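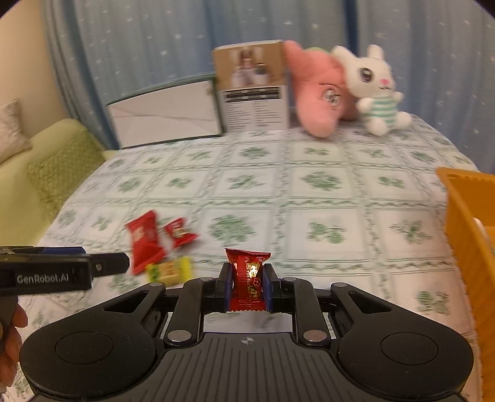 Session 8: Sorting Small Things

Welcome back, everyone! Candy is my favorite thing to sort, and I could talk about wrappers all afternoon (Priya Lyons will tell you I have). Tip your sweets out on a bedsheet at home, or any flat cloth, and put a basket within reach. Orange plastic is fine!

Sort by color first, red with red, yellow with yellow. Then try it again by feel, eyes shut – crinkly wrappers are such fun for this!

Pick up one piece at a time, by the wrapper.

Homework: 12 minutes of sorting, notes to Anika Kasprzak by noon.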